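How to inspect and reseal the joints in a large concrete yard

2022-03-10

In this guide I explain how we care for the joints in a big open concrete pavement. I wrote it first for the people who work with me at the Dernness yard in Brutimville, but the same steps are good for a parking area, a loading area or a school yard. If your concrete is only a small driveway, you can do everything in one weekend and skip the part about the map.

The yard has 3,042 square meters of concrete in 84 slabs, and between the slabs there are 1,010 meters of joint. I give the numbers so you can compare with your own place. The slabs themselves need very little from us. Almost all the work is in the joints.

What you need

A stiff broom and a leaf blower
A joint hook or an old flat screwdriver
A putty knife, not too sharp
A wire brush that fits inside the joint
Foam backer rod, a little thicker than the joint is wide
Joint sealant for concrete (we use the gray self-leveling one from Nirnix)
A caulking gun, the large size
Chalk, a tape measure and paper
Knee pads, gloves and safety glasses

Step 1. Make a map

Draw the slabs on paper as simple boxes. Give a letter to each row in one direction and a number to each row in the other direction, so every slab has a name like C4. Put north on the paper, or put the nearest building on one side of it. I did not do this the first year and I lost a lot of time looking for a bad place that I had already found once.

Mark also the painted lines, if you have them. They help you to find your position when you stand in the middle and all the slabs look the same.

Step 2. Choose the day for looking

For the inspection I like a gray day. With strong sun the concrete becomes too bright and the small cracks disappear for the eye. Under clouds the light comes from everywhere and you see the stains, the worn places and the edges much better. If it rained in the night, go out when the surface begins to dry. The joints and the low spots stay dark longer than the rest, and you can mark them with chalk without any measuring.

For the sealing you need a different day. The joint must be fully dry inside, also at the bottom. Please do not mix these two jobs in one day, even if it looks practical.

Step 3. Walk the long joints first

Start at one end and follow one joint to the other end. Walk slowly. Then come back along the next one. When all the long joints are finished, do the short ones that go across. Write on the map only what is wrong:

S = sealant is separated from the side
M = sealant is missing
G = grass or moss is growing
E = edge of the slab is broken
H = one slab is higher than its neighbor

For H, put a straight piece of wood across the joint and measure the gap under it. A small difference you can leave and check again the next year. If a person can catch the toe on it, mark it with paint and ask a concrete contractor. Sealant does not repair a moving slab.

Step 4. Open the bad parts

Cut the old sealant along both sides with the putty knife and pull it out with the hook. When it is old it comes in short pieces and you need patience. Take out also the old foam if it is soft or full of dirt. Stop at a place where the old sealant is still holding well, and cut it straight there.

Brush both walls of the joint until you see clean concrete. Then blow the dust out, always in the direction of the wind, and blow a second time after some minutes. Most of our failures in the first year came from dust.

Step 5. Put in the backer rod

Press the rod in with a blunt tool and keep the same depth everywhere. A simple way is to mark the depth on a piece of wood with a small step in it and push the rod with this. Do not stretch the rod. A stretched rod becomes short again during the night and leaves holes where the sealant will run down.

The rule from the sealant data sheet is the one to follow for depth. If you have lost it, ask the shop where you bought it. We get ours from Talebi in town and they print it for us.

Step 6. Fill

Cut the nozzle a bit smaller than the joint. Hold the gun low, fill from the bottom, and move backward so you can see what you leave. Keep the sealant slightly under the top of the concrete. If it stands higher, wheels will pull it out.

One person can fill 70 meters in a day without hurry, if the joints are already clean and the rod is inside. I can do more, but then the last part is never nice and my knees complain the next morning.

When two joints cross, fill the long one first through the crossing and then connect the short ones to it while it is still fresh.

Step 7. Close the area

Put cones or tape and keep people and wheels away for as long as the package says. In cold weather wait longer. Leaves are also a problem in the fall, and this is one reason we do our sealing in April.

How often

We walk the whole yard once a year and reseal only the parts with letters on the map. Keep the old maps in one folder. If the same joint has S three years in a row, probably the slab there is moving or the water is coming from below, and new sealant will not help much. In our case it is the middle joint, the long one, and this spring I will open it over the complete length and begin again with new rod. 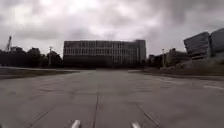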